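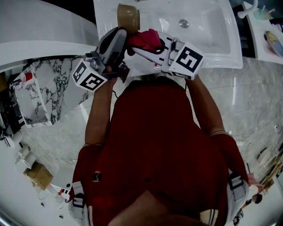
I've been selling the Collet bathroom cloth for a while now and it's still the thing I get the most mail about, so I finally sat down and rewrote the page properly. It's a cleaning cloth for sinks, taps, bowls and soap dishes - small enough to bunch up in one hand, thick enough that you don't feel every edge through it. It comes in red, gray and a sort of mustard. Get the red if you have a white bathroom. Against a white basin like this one you can spot a red cloth from the doorway, even when it's all crumpled up, and you won't leave it behind the faucet for a week like I used to do with my white ones. It's also a good match for the small jobs people do right there at the sink, like giving a bowl a wipe over the basin before it goes back on the shelf.

What you get

One pack has 5 cloths, all the same color. I know, I know, people ask for mixed packs all the time! Our supplier in Jutcombe folds and bands them by color and I haven't talked them into mixing yet. If you really want a mix, put a note on your order and I'll split packs by hand when I have the stock. No extra charge, it just goes out a day later.

Size and feel

Each cloth is a 12 inch square with a stitched hem. One side is flat and one side has a low loop. Flat side for chrome and mirrors, loop side for the basin itself and anything with dried toothpaste on it (my house has children in it, so I've had plenty of practice). They feel a little stiff out of the packet. Wash them once before you use them and that goes away.

How I use mine

I keep two in the bathroom and the rest in the hall closet. Run the cloth under warm water, wring it hard, do the faucet first and then the counter, then the inside of the basin from the rim down, and the drain last. Don't go back to the faucet after the drain! Rinse it and hang it over something. It dries overnight in my bathroom, which has no window, only a fan that my husband keeps promising to replace.

You don't need much soap. A drop of dish soap does it for a normal sink. On marble or marble-look tile I use plain water and then dry it with the flat side - if yours is real stone, please stay away from vinegar.

Washing

Warm wash with towels, low tumble or line dry. Skip the fabric softener, it makes them slide around and they stop picking anything up. The red does let go of a bit of color in the first wash, so keep it away from your good white shirts that one time. After that I throw mine in with everything.

From people who bought them

"Got a pack for the guest bath and ended up ordering again for the kitchen. Hem is holding up fine." - Seidu Akolgo

"Good cloth. Wish it had a hanging loop in the corner." - Kobina Wumbei

Kobina, you're right, and the next batch will have one. I'm waiting on samples. The ones in stock now still come without.

Goes with

The Siter drying hook sticks to tile and holds 2 cloths side by side without them touching. The Gekus scrub pad is for the stuff a cloth won't shift, like hard water rings. Use it lightly on chrome, or better, don't use it on chrome.

Ordering

Red and gray are in stock. Mustard is down to the last 54 packs and I won't have more until May. Orders go out in 4 working days, usually sooner. If a cloth comes with a loose hem, send me a picture and I'll mail you a new one, and you can keep the old one for the car.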